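Istham Adult Learning Center
Progress report to the Atinga Fund, second quarter of the grant
8 January 2023
Prepared by Fiifi Dankwa

Summary

The evening numeracy and literacy program is running on all four sites and is within budget. Enrollment at the end of the quarter stood at 213 learners. The Nultow site opened two weeks behind plan and has not fully made up the time. We are asking for one change to the budget, set out under Spending.

Enrollment and attendance

Most new learners came through word of mouth and through the employers' notice sent out at the start of the term. The radio spots brought in very few people and we have stopped paying for them. Attendance is strongest in the first hour of each evening and drops off after the break, mainly among learners who depend on the last bus. At Istham we moved the start forward by half an hour and the drop is smaller there. We will try the same at Nultow this term.

Learners who miss three sessions in a row now get a phone call from their tutor. Before, we sent a letter. Tutors say the calls take up a fair part of their paid preparation time, and we have agreed to count them separately on the time sheets.

Teaching

We have 14 tutors under contract. Two left during the quarter, both for full-time school posts, and both have been replaced. Kwame Ayaaba has taken over as lead tutor for numeracy and has rewritten the unit on measurement, area and scale. The old unit was mostly worksheets. The new one starts from ordinary jobs such as pricing floor covering, reading a plan or cutting fabric, and the worksheets come at the end. Learners who had passed the earlier unit were offered the new one as a refresher, and more took it up than we had places for. 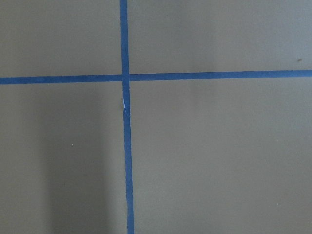
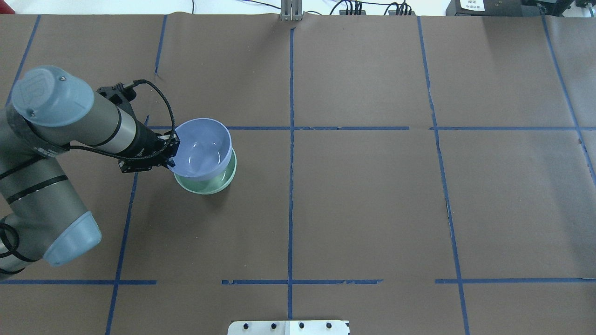 Blue tape on a gray surface (first picture) and on brown paper (second picture).

The literacy course is unchanged apart from the reading list. The short biographies were popular and we have bought a second set. The book on letter writing was not, and tutors have gone back to using real letters from banks, schools and the housing office with the names taken out.

First assessments were held in the last week of term. Marking is finished for numeracy and nearly finished for literacy. Full results will be in the next report, broken down by site as you asked.

Nultow

The delay came from the heating. The landlord's contractor found a fault in the boiler after we had signed the lease, and the repair waited on a part. Classes met in the library meeting room until the building was ready – smaller than we needed, so the two beginner groups met on alternate evenings. Those groups are four sessions short. We plan to add the missing sessions at the end of this term at no extra cost to the grant.

Spending

Spending is slightly under plan, almost all of it because of rent not paid at Nultow during the delay. Tutor pay is on plan. Printing is over plan, and will stay over, as the Flustell workbooks went up in price between our quote and our order.

We ask for your agreement to move $4,000 from rent to learner travel. This would cover bus passes for learners outside walking distance for the rest of the grant year. The total grant would not change.

Next quarter

Second intake opens in January. We will finish the literacy marking, run the extra Nultow sessions and hold the tutor training day that was put off in the fall. Kwame will also write up the measurement unit so that tutors at the other sites can teach it without him in the room.

Please send your decision on the travel money to the Istham office. Passes have to be ordered a month ahead.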